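Haf Voyle
10 September 2024

1/ Short thread on the grasp study we've been running for the Plido project. The question was narrow: does it help a wrist camera policy to pause and take a second look before it closes on a clear part?

2/ Clear acrylic is hard for us. The edges show up, the middle mostly doesn't, and reflections move when the arm moves. Our depth sensor gives holes or the height of the table underneath, so this whole study uses color images only.

3/ Baseline: the policy gets one image at the start of the approach, picks a grasp point, and goes. It was trained on 1,070 demonstrations, most of them collected in April by Dwynwen Eynon and Fermín Carrasco.

4/ The change: the arm stops partway down, takes another image, and predicts the grasp point again. If the two predictions disagree by more than 5 mm, it backs up and starts over. Same network, same weights. Only the control loop is different.

5/ The view from the wrist during setup, with the fingers at the bottom and clear holders lying on the white table at left. Look at the highlight on the middle one. Bright patches like that pull the predicted point toward them. 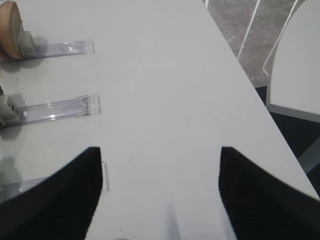 6/ We ran 100 trials per condition, with start poses drawn from the same list. A trial counted as a success if the part was lifted and held for 4 seconds. Eluned Powell scored them from video without knowing which condition she was watching.

7/ Result: the second look did better, and most of the gain came on approaches where a reflection sat near the middle of the part. When the first image was already clean, the two conditions were close to even – the pause just cost time.

8/ What it didn't fix: parts lying close together. If the first prediction lands on the wrong part, the second one usually agrees with it, so the check passes and the arm picks up the wrong thing. A disagreement test can't catch a mistake that is made twice.

9/ Limits. One table, one type of lighting, one pair of fingers. A white surface is also about the worst background for clear plastic, so the gap may shrink on a darker one. We haven't tested that yet.

10/ Tonantzin Cisneros is now trying a version where the arm shifts sideways before the second image, so reflections land somewhere else. Early runs only, no numbers to share. Code for the control loop goes up once she has cleaned up the config files.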